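Tinwood Neighbourhood House: kitchen and hall news

The winter program starts on Thursday 11th May, and bookings are now open at the front desk. Most sessions are the same as last year, with a few changes to times. The Lebrun Room will be used for mending, card games and the seed swap. The main hall stays with dance and tai chi.

The biggest change is to tablecloths and table coverings. We have had a lot of requests to borrow them for birthdays and wakes, and until January there was no proper system. Cloths went out and came back in the wrong cupboard, or with candle wax on them. Roscoe Escobedo has now sorted the lot by size and written the sizes on the shelf labels. Plain white, checks and florals are kept separately.
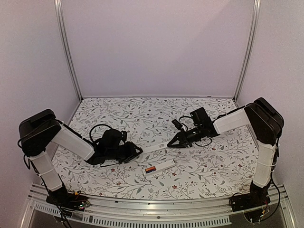 Photo: Roscoe Escobedo

Small florals on a pale background are the most popular, and they hide tea stains fairly well. If you want one for a weekend, please ask by the Tuesday before. Hire is free for members and a gold coin for everyone else. Wash cloths in cold water and line dry them - the dryer at the laundromat on Bustell Street has shrunk two of ours. Wax should be left on and pointed out when you return the cloth. We would prefer to deal with it ourselves.

We are also after donations of cotton or linen cloths in good condition, long ones especially. The trestles in the main hall are 165 cm and most household cloths are too short for them once there is any overhang. Round cloths are not needed at present.

Drop donations at the desk between 10 am and 3 pm, or leave them in the blue tub inside the side door. Please put your name on the bag if you would like it back.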